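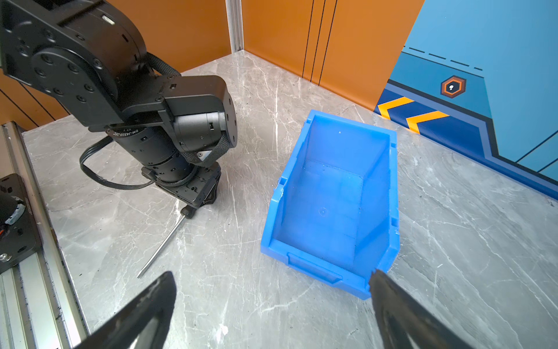 One reader wrote in to ask whether the Prekbridge Seed Swap is only for people with proper gardens, as all she has is a windowsill and a very patient cat. Come along! Half of us started on a windowsill.

When is it?
In February, doors open at 10am. The bean table goes fast, so early birds do well.

Do I need to bring seeds?
No. If you've got some, lovely, but first-timers can take up to 500 seeds' worth of packets without bringing a thing. (Most people go home with far too many tomatoes.)

What can I swap?
Vegetables, herbs, flowers, all saved from your own plants or left over from shop packets. Please write the name and the year on every one. No F1 hybrids if you saved them yourself, they don't come true.

What on earth is a Grellow?
Our local climbing bean! Yellow-green pods, purple flowers, and it crops right through to October. We love it.

How do I save squash seed?
Tricky one, squashes cross with anything nearby. Tape the flowers shut the evening before they open and pollinate by hand. It's great fun once you get the knack.

Is there parking?
Use the Cisneros Lane car park, £2 all day. The 399 bus stops outside too.

Can I post seeds instead?
Yes, until the end of January. Padded envelopes please, peas get crushed.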